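The kitchen at the Clirnen place is finished, if a kitchen is ever finished, and I have been asked by several people to put the pictures somewhere they can look at them without coming over. I have also been asked by several people to come over. The gallery is the compromise.

A little background for anyone who wasn't on the September emails. The old kitchen was brown. It had brown doors, brown counters and a brown floor that had given up somewhere near the stove, and the sink was a single shallow bowl that could hold one saucepan or your dignity. We lived with it for 25 months. Then the faucet came off in my hand one evening and we called Prosen, who do kitchens, and who told us it would take two weeks. I won't say how long it took. I will say that I can now wash a full set of dinner dishes in a bathtub and that I don't recommend the acoustics.

The rules of this page are the usual ones. One picture per post, notes around it, no before-and-afters, as I burned most of the before and don't miss it. The fridge wall goes up when the fridge wall has handles.

## The sink wall

We started with this corner, as it is the one everybody argued over. I wanted one enormous basin. The other member of the household wanted two equal ones, on the theory that two people could then wash up side by side, a thing that has never once happened in our marriage. The showroom sold us a big one and a small one, and each of us tells visitors we won. 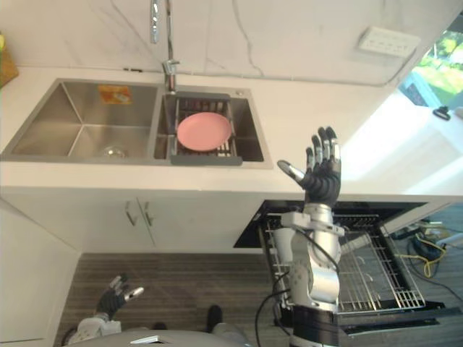
*Sink wall, December. Big basin for arguments, small basin for one pink plate.*

**The basins.** Stainless steel, after a short and expensive flirtation with something called Kundus White, a composite that looked wonderful in the brochure and turned the color of weak tea when the salesman's own coffee touched it. The deep one takes a roasting pan flat. The drainer basket lives in the small one, so it gets used for drying and almost nothing else, and I have stopped bringing that up at dinner.

**The sponge.** Orange and yellow. There is a very nice ceramic sponge holder in a drawer, a gift, and it has stayed in the drawer.

**The faucet.** Tall, chrome, and $127 more than the one I'd picked. I complained for a week. Then I filled the stockpot under it without tipping the pot sideways, and I have kept quiet since.

**The backsplash.** Marble effect, and we'd like full credit for saying so. A real marble slab for that wall was quoted at $1,940 before anybody had cut a hole for the outlet, and I can be fooled by gray veins for a lot less than that. Guests stroke it and say "ooh." We let them.

**The outlet.** White, on the right, toward the window. The first plan had it on the left, where the toaster would have had to sit more or less over the dish soap. Moving it on paper was free. Moving it after the wall went up would have been a conversation.

**The doors.** White, with vertical bar handles. My mother-in-law says they look like a dentist's. She also says this about our bathroom, our car and our dentist's.

**The dishwasher.** To the right of the sink cabinets, at last. In the old kitchen it was across the room, and every meal ended with a dripping procession past the table. Now a plate goes from sink to rack in one turn of the waist. The door comes down a good way into the room, and my shins have learned where it stops.

**The floor.** Wood look, with a stripe to it. Dimitriou, the flooring place by the overpass, let us take home 2 sample boards and walk around on them in socks for a weekend. Both boards looked identical to me. I was told firmly that they weren't, and we bought the other one.

**The window.** The best thing in the room and the only thing we didn't pay for. Green out there even in December, which makes doing the pans slightly less of a punishment.

## Still to come

The fridge wall, as above. The pantry, once somebody decides whether it's a pantry or a broom closet. Under-cabinet pictures have been requested by exactly one reader, who knows who he is and can come and look at my pipes in person.

Page updated 18 December 2024.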